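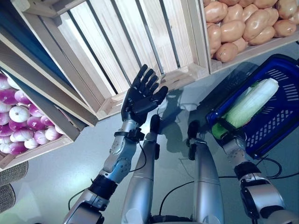

Patatas en caja de madera, el envase de moda en las fruterías de barrio.

La patata de autor y otros cuentos de mercado

Hace unos meses entré en una tienda de comestibles a comprar patatas para una tortilla y salí con un folleto. El folleto tenía más texto que la etiqueta de un vino y hablaba de suelos, de altitudes y de una familia que llevaba generaciones mirando al cielo. De cómo se comportaba aquella patata en aceite caliente no decía una palabra.

La variedad se llamaba Ostura y costaba bastante más que la del saco de malla. La dependienta me aseguró que notaría la diferencia. Freí las dos esa misma noche, en la misma sartén, y se las puse a mi familia sin decir cuál era cuál. Mi hijo prefirió la barata. Mi mujer prefirió la cara, aunque luego, repitiendo, se equivocó. Yo sabía la respuesta, así que mi opinión no vale.

Desde entonces me dedico a leer etiquetas, con resultados desiguales. «De temporada» lo he visto en enero y lo he visto en julio. «Tradicional» se aplica tanto a un cultivo como a una bolsa de papel con asa. «Seleccionada a mano» me intriga: las manos también participan en las otras, que yo sepa, aunque sea para apartar las piedras de una cinta.

Luego está la cuestión del lavado. La patata lavada luce bien y se vende mejor, pero pierde la capa de tierra que la protege de la luz, y bajo los focos de una tienda verdea antes. Cualquier agricultor lo cuenta. Sin embargo, varias marcas que presumen de campo la venten impecable, sobre madera clara, a medio metro de una lámpara. Compré dos kilos así y al sexto día tuve que pelar hondo.

Orest Hnatiuk lleva media vida comprando patata al por mayor para comedores y hoteles y se ríe cuando le enseño el folleto. «Me preguntas por la altitud y yo te pregunto por la materia seca», dice. Se refiere a lo que queda cuando se descuenta el agua: si es alta, la patata fríe bien y se deshace al cocerla; si es baja, aguanta entera en una ensaladilla y sale triste de la freidora. Ese dato existe, los almacenes lo miden partida a partida y casi nunca llega al comprador. Tampoco suele llegar la fecha en que se arrancó, y una patata puede pasar meses en cámara sin que eso sea malo.

Hnatiuk trabaja con dos almacenes, Gumard y Stokotberg. El segundo sirve una misma variedad en dos formatos: saco de 5 kilos y caja de madera. «La misma partida. Yo he visto llenar las dos cosas el mismo día.» Llamé a Stokotberg para confirmarlo. Me contestaron, con mucha amabilidad, que cada formato responde a «un momento de consumo distinto», y me ofrecieron un folleto.

Conviene decir a favor de la patata cara que a veces lo es por buenas razones. Hay variedades antiguas que rinden poco, enferman con facilidad y solo salen adelante si alguien paga el capricho. La Maurya, por ejemplo, de carne amarilla y piel difícil, me parece estupenda cocida con sal gorda y la sigo comprando. Pero la compro en un puesto donde me dicen cuándo la sacaron y para qué no sirve. Lo segundo me da más confianza que cualquier paisaje.

También es cierto que el agricultor cobra poco, y muchos compradores pagan el sobreprecio pensando en él. Ahí el folleto se vuelve vago. Pregunté en tres tiendas qué parte llegaba al campo. En una no lo sabían, en otra me hablaron de «comercio con alma» y en la tercera me enseñaron una foto del agricultor, sonriente, con boina – un hombre que, por lo que pude averiguar, cultiva sobre todo cebollas.

Entretanto, mis reglas son aburridas. Busco piel firme, sin brotes ni zonas verdes. Pregunto si es para freír o para cocer y, si me responden «para todo», me llevo poca. En casa la guardo a oscuras y lejos de las cebollas. La nevera la evito si pienso freírlas, porque el frío convierte parte del almidón en azúcar y se queman por fuera antes de hacerse por dentro.

La Ostura sigue en la tienda de mi calle. La semana pasada habían cambiado el cartel: ahora es «patata de memoria». El precio también había cambiado.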